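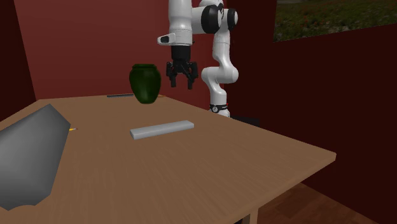
Anyone using the Trollalell scene pack?

Posted by nico_nava
Been trialling Trollalell for a month at Stinen and I'm leaning towards buying. You drop an arm at a table, it scatters the clutter and changes the wall colours for you, and you get your pick episodes out the other end. We've run 1612 so far and the behaviour on the sim side has been pretty good! Flat grey things are still our worst category – the grasp planner just hates them. Licence is $60 a seat. Worth it?

Reply from plekham_dave
Nah mate. Tried it last September and went back to rolling my own. The lighting is nice but everything sits on the same sort of brown wood, and I reckon your policy learns the table.

Reply from nico_nava
Fair, but you can swap the tabletop in the config. I've only been lazy about it. What I like is that the objects land at odd angles and the viewpoint moves
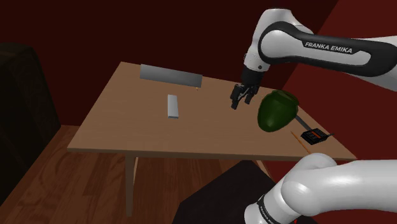

so I'm not hand-placing cameras till 11 at night any more. Took me 27 minutes to set up a new batch.

Reply from valdovinos_fan
Disagree with Dave, ours transferred fine after some 1000 episodes. Support is slow as a wet week though.

Reply from plekham_dave
Fine on what gripper? Ours was hopeless on thin stuff, pencils especially.

Reply from valdovinos_fan
Two-finger, same as yours. Check your friction settings.

This forum uses cookies to remember your login and favourite boards. Accept | Manage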